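The Plumstead Road

I should say right off that I never meant to inherit a board game. I went to the reading of my aunt's will for the cookware (she had wonderful cookware!) and came home with a flat box tied up in string, and a note in her handwriting that said "Settle it."

The game was called Mastbridge. It was made in 1855, or so the lid claimed, and the rules took up more room than the board did. You have a coach, you have a purse of 800 crowns, and you have to get from Sunditz to Plumstead before the river freezes. One die decides everything. I cleared off the table and had a go by myself first, just to get the feel of it.

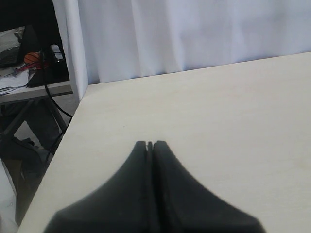
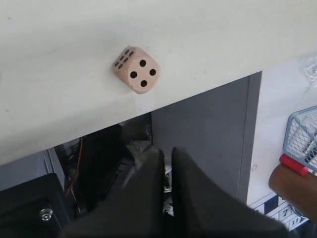 You're moving the coach too early, my sister told me over the phone that night, you always did, and you have to pay the toll at Lau first or it doesn't count. She hadn't played in years and she still knew the toll at Lau. It was 70 crowns, she said, and our aunt had never once let either of us off it.

So that was what needed settling. My sister and I had started a game in January, the winter I was eleven, and it had never been finished. She was one space from Plumstead. I was stuck in Lau with no money, claiming that I'd paid already. She said I hadn't. I said I had. Our aunt folded up the board with great dignity, wrote down where everybody was, and told us we could finish when one of us was ready to tell the truth.

And the paper was still in the box! Folded in under the rules, gone soft as cloth. Her coach, my coach, both purses, whose turn it was. Mine, as it happens.

My sister drove over the next weekend with a cake on the passenger seat. We set the coaches where the paper said. She didn't bring up the toll, and I didn't either, and we ate cake for a while and talked about her knees and whether the aunt had ever liked either of our husbands (one of them, we decided, and we didn't say which).

Then I picked up the die and it sat there in my hand and I couldn't throw it.

"I didn't pay," I said.

"I know you didn't."

"I hid the money in my sock."

She laughed so hard she had to put her fork down. She had seen me do it, she told me. She'd seen the whole thing from across the rug, and she'd kept quiet about the sock all this time because she'd been skipping the bridge tax on every single trip since Sunditz, and she was scared that if anybody started counting they'd get to her next.

We looked up the penalty. For unpaid tolls a coach goes back 7 spaces, which put me in the marsh, and for unpaid bridges it goes all the way home to Sunditz, so she had to pick up her coach from the very doorstep of Plumstead and carry it clear across the board. She did it very slowly, with the face our aunt used to make.

"Your turn," she said, and cut herself another piece of cake.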